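Setting Out Small Stock on Open Shelving

Grikdale Stores Guidance
Prepared by Hanna Szulc, Stores and Supplies
Last revised 2021-08-14

This page explains how small items should be set out on open shelving in the Willcombe and Pordale storerooms. It applies to all staff who put away deliveries, make up orders or return unused stock. Racking for pallets is covered in a separate document.

Before you start

Clear the shelf completely and wipe it down with a damp cloth. Allow it to dry before anything is put back. Check that the shelf is level and that its clips are fully seated at each corner. A shelf that rocks when pressed must be reported to the stores office and left empty until it has been repaired.

You will need:
a clean cloth
the shelf plan for the bay
blank labels and a marker pen
a storage bin for items in transit

Sorting the stock

Bring all the items for one bay together before placing any of them. Sort them by type first and then by size. Items without a part number should be set aside for identification and must not be placed with similar stock on the strength of appearance alone.

Placing items on the shelves

Large, light items such as shaped trays go on the top shelf. They may be set at an angle where this allows each one to be lifted without disturbing its neighbour. Trays should not be nested unless the shelf plan permits it, as the rims can catch and the lower tray is easily overlooked at stocktaking.

Small items go on the middle shelf, where they can be seen without bending or reaching. Each type should have its own area, with a clear gap before the next. Thin rods and pins are laid parallel, with their heads at the same end. Round metal parts are set out in even rows. Small lidded boxes are placed square to one another, lids closed, in a block.

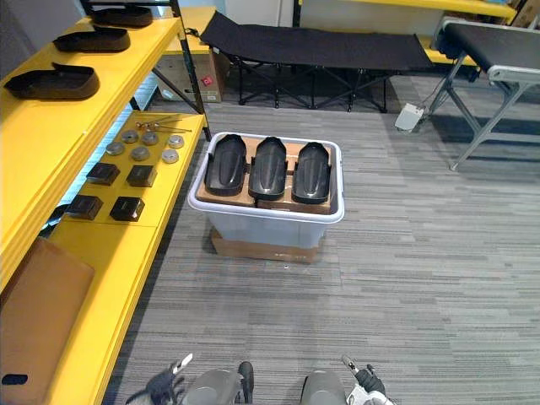
Regular spacing makes a missing item easy to notice, and it shortens the check at the end of the day. If the number of items does not fill a complete row, leave the space at the end of the row open. Do not spread the remaining items out to fill it.

The lowest shelf is reserved for heavier goods. No single item on it should exceed 4 kg unless the shelf plan states otherwise.

Using storage bins

Shallow items placed at the bottom of a deep bin are awkward to reach and are often missed. Cardboard boxes may be used inside the bin to form a raised base, provided that they are firm and fit closely together. Lay the items side by side on top, all facing the same way. Flattened cardboard may be put under a bin to protect the floor.

Labelling

Fix one label to the front edge of the shelf for each type of item. Write the part number on the first line and the description on the second. Labels from the old Quan series should be removed and replaced as each bay is revised.

Final check

Compare the finished bay with the shelf plan, sign the bay card and return it to the stores office. Questions about shelf plans should be addressed to Lợi Lương at Pordale. The next general review of bay layouts will take place in April.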